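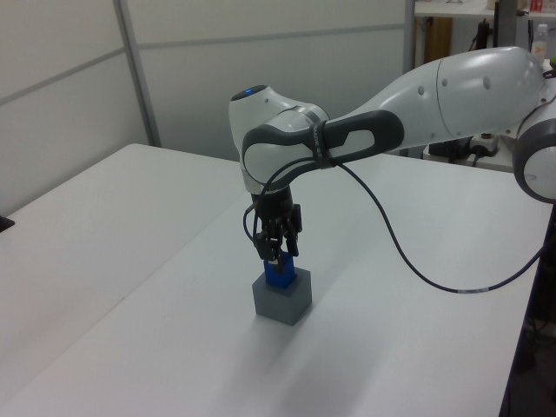 De: Yaneth Quintero
Para: lista Archivo y Papel
Asunto: Re: Re: humedad en el depósito, cajas y lo de abril

Hola a todos, contesto rápido que entro a reunión a las 10 y despues ya no tengo compu.

Deolinda Marinho escribió:
> Buenas. Retomo el hilo de la humedad. Tenemos el depósito chico en
> el sótano, una sola pared a la calle, y desde que pintaron el
> higrómetro sube por las noches. Dos preguntas: ¿están usando las
> cajas Prelberg o siguen con las de cartón común? Y ¿alguien tiene
> un criterio para decidir qué se muda primero cuando no se puede
> mudar todo? Son 400 legajos de la cooperativa, más los planos, más
> una tanda de fotos que nadie revisó desde la donación.
> Además me piden el presupuesto antes de que termine abril y no sé
> ni por dónde agarrarlo.
> Gracias, Deolinda

Va por partes y sin mucho orden, perdón.

1. La pared

Antes de comprar nada, separar las estanterías de la pared. Nosotros las corrimos 15 cm y ya con eso dejamos de tener lomos ondulados en la fila de abajo. Si no da el espacio para todas, por lo menos las que tienen papel de copia y planos. Y el estante más bajo vacío. Vacío en serio, nada de "lo dejo un ratito".

Preguntá qué pintura pusieron. A nosotros nos dieron un esmalte sintético en una pared que ya venía húmeda y fue peor, el agua salió por el zócalo. Hubo que picar todo. Si te dicen "es la de siempre", pedí la lata.

2. Medir

Un solo higrómetro no alcanza. Poné otro lejos de la puerta y anotá a la mañana y a última hora, siempre a la misma hora, en un cuaderno colgado al lado. Cuaderno, no planilla, la planilla no la llena nadie (ya probamos). Con un mes de anotaciones tenés algo para mostrarle al que firma. Acá lo que convenció fue eso y no el informe largo que hice yo, que creo que ni abrieron.

Los aparatos los tenemos marca Zollitz, andan bien, las pilas duran poco. Los comparamos entre sí cada tanto dejándolos juntos en la misma caja toda la noche, si difieren mucho lo anotamos en una cinta pegada atrás y listo.

3. Cajas

Prelberg para los legajos, sí. Para fotos no, la tapa cierra mal y se juntan pelusas. Para fotos sobres individuales y caja chata, da igual la marca mientras el cartón sea sin ácido y te lo pongan por escrito. Ojo con Lekota, nos mandaron dos lotes distintos con el mismo código y el segundo tenía olor fuerte a cola. Los devolvimos. Tardaron pero respondieron.

No llenar las cajas hasta arriba. Tampoco a la mitad, que los papeles se doblan. Si queda hueco, un relleno de cartulina plegada.

Las etiquetas a lápiz, y en el frente y en el costado corto. Parece una pavada hasta que te apilan una caja al revés. 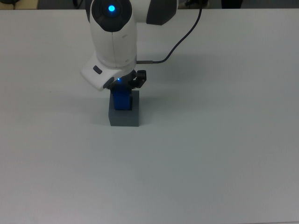

4. Qué se muda primero

Nuestro orden, discutible:

- lo que ya está mojado o con manchas, pero a OTRO cuarto, nunca con lo sano
- las fotos y los negativos
- papel de copia, mimeógrafo, todo lo que se desarma
- planos (enrollados quedan para después, plegados antes)
- legajos, empezando por los que no tienen copia en ningún lado
- libros impresos, al final

Lo de la cooperativa lo miraría con alguien que haya trabajado ahí. A nosotros una señora nos señaló en media tarde cuáles eran las actas originales y cuáles las pasadas en limpio, nos ahorró semanas. Hacele firmar lo que cuente, con fecha, y guardalo con el fondo.

Las fotos sin revisar: no las ordenes todavía. Respetá el orden en que llegaron aunque parezca un desastre, numerá los sobres de a uno y despues ves.

5. El presupuesto

Pedilo en dos partes. Una para lo urgente (cajas, aparatos, deshumidificador) y otra para la obra. Si va todo junto te lo frenan por la obra y te quedás sin cajas. El deshumidificador alquilado primero, 4 semanas, y recien ahí decidir si se compra. El que vimos en Groreo venía con manguera de desagote, pedilo con manguera, si no hay que ir a vaciar el balde también en los feriados.

Sumá guantes, barbijos y bolsas. Siempre se olvida y despues sale de la caja chica.

Si querés te paso nuestra nota de pedido, la tenés que adaptar pero el esqueleto sirve. Escribime por privado que acá en la lista me rebotan los adjuntos.

Una cosa más, ¿alguien encuaderna todavía a mano por la zona norte? Tengo tres libros de actas con el lomo suelto y el taller de siempre cerró.

Me voy corriendo. Saludos
Yaneth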